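Lasside wants $51 to teach you to fold a shirt

Lasside, the home organizing outfit that opened its Parkance storefront last spring, began selling a folding course in January. It costs $51, runs 31 short lessons and promises that a household will "never face a messy drawer again." The company says 3967 people have signed up. It would not say how many of them finished.

The method, which Lasside calls the Lightfoot fold, will look familiar to anyone who has worked a summer in a clothing store. Lay the garment flat on a bed, straighten the collar, bring in the sleeves, fold in thirds. The course spends four lessons on collars alone. Natalie Horrocks, who runs the Parkance store, defended that. "The collar is where people go wrong," she said. "If it's bunched, everything under it is bunched."

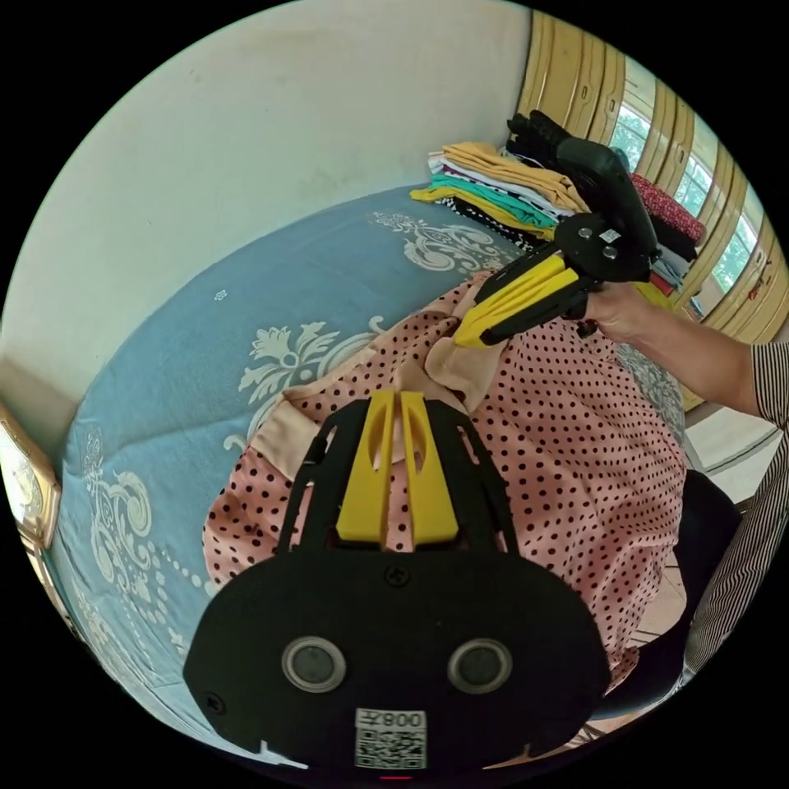
Amber Lockwood

A pink polka-dot garment with a beige trim is the kind of piece the lessons treat as difficult. Soft prints slide around on a bedspread, Horrocks said, and people give up and hang them. Hanging them seems like a fine answer, though it doesn't sell courses.

Roland Rowbotham, who managed the laundry at the Dirkon Hotel for most of his working life, watched the first six lessons at our request. He found nothing wrong in them and nothing new. "We showed that to the new hires before lunch," he said. He did like the advice to smooth the cloth from the middle outward.

The larger claim is harder to swallow. Lasside's sales page says folded drawers save a family an hour a week. Asked where the number came from, the company pointed to a survey of its own customers, taken by email after they had paid. Shakuntala Mathur, a Parkance mother of three who bought the course, said her drawers looked good for a couple of weeks. "Then the kids opened them," she said.

Lasside offers refunds within the first ten days. A second course, on fitted sheets, is planned for the summer at the same price.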